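Skip to content
Search this site
Search
Type and hit enter

Club night, week whatever

Posted in robots, school stuff
Print this post | E-mail this to a friend

Quick one, have to be up early. Sunday session ran long again. Sihan Jia brought the spreadsheet, Larasati brought snacks, I brought nothing, sorry.

Where we are: 200 recorded grabs by the end of August is what Mr. Govindasamy wants before he'll sign the Felbridge entry form. We're at more than 50. Not great. But the last 19 went in without a single redo, so maybe we've finaly got the hang of it.

Pads. The soft stuff on the fingers is starting to lift at the edges and Zahira thinks we should redo both sides before it gets worse. I say wait. Kartini says glue, then went home. Vote next week I guess.

Other thing, opening width. Start every run fully open, fingers level, THEN go in. Half of us were starting partway closed and the recordings don't match up. Sihan wrote it on the board in huge letters. Pale table only too, no more moving to the dark bench cause the chairs are better.

Start position, for anyone who missed it:

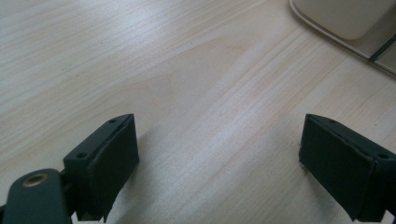
Stuff to bring next time

Tape. Scissors that cut. The Brimwood kit box if you have it (who has it??). Entry money, if you havent paid Larasati yet.

Doors at 4, same room.

Print this post | E-mail this to a friend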